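Nolance – Lista de comprobación del local
Sala Midari: instalaciones, mobiliario y microondas. Revisión de mayo. Ref. 2448

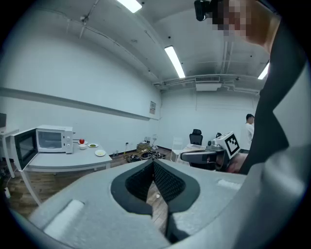
Sala Midari, pared izquierda y fondo. Microondas con la puerta abierta.

Clave: C conforme / O observación / P pendiente

1. Techo e iluminación
1.1 Luminarias fluorescentes encendidas: C
1.2 Difusores y tapas fijados: P. Comprobar con escalera.
1.3 Tuberías y conductos vistos, abrazaderas: O. Reapretar las del tramo que va hacia la pared del fondo.

2. Climatización
2.1 Unidad de techo, anclaje: C
2.2 Rejilla, limpieza: O. Polvo en las lamas. Limpieza a cargo de Gedeck.
2.3 Filtro: P. La última sustitución anotada tiene más de 12 meses.

3. Paredes y suelo
3.1 Pintura blanca, humedades: C
3.2 Repisa larga de la pared izquierda, fijación: C. No colgar peso.
3.3 Cartel junto a la esquina del fondo: O. Confirmar que es la edición vigente.
3.4 Suelo de madera, zonas de paso: O. Retirar objetos pequeños del suelo antes del cierre.

4. Mesa y microondas
4.1 Mesa blanca, estabilidad: C. Patas niveladas.
4.2 Puerta, bisagras y cierre: C. Abre hacia la izquierda; mantener libre el recorrido.
4.3 Luz interior con puerta abierta: C
4.4 Mandos del lado derecho: C. Giran sin holgura.
4.5 Cable y clavija: O. No usar regleta. Toma de pared directa.
4.6 Junta y marco de la puerta: P. Medida de fugas encargada a Adams.

Resultado: apto con observaciones. Los puntos 2.3 y 4.6 se cierran en un plazo de 2 semanas. Archivar copia en la carpeta de la sala.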